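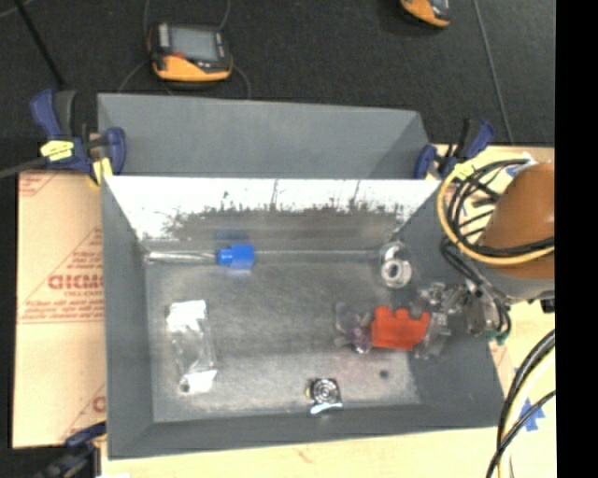

How to Sort a Mixed Parts Bin

You've read that you need 391 labeled drawers. I doubt it.

1. Pull the bright stuff first. Blue and red-orange pieces take seconds to find.

2. Do the clear plastic next, by touch if you have to. It vanishes against a gray floor, whatever the "just look harder" crowd claims.

3. Long thin rods go in the narrow compartment.

4. Wipe the bin. Skip the special spray. Dish soap works fine.

Noelia Salcedo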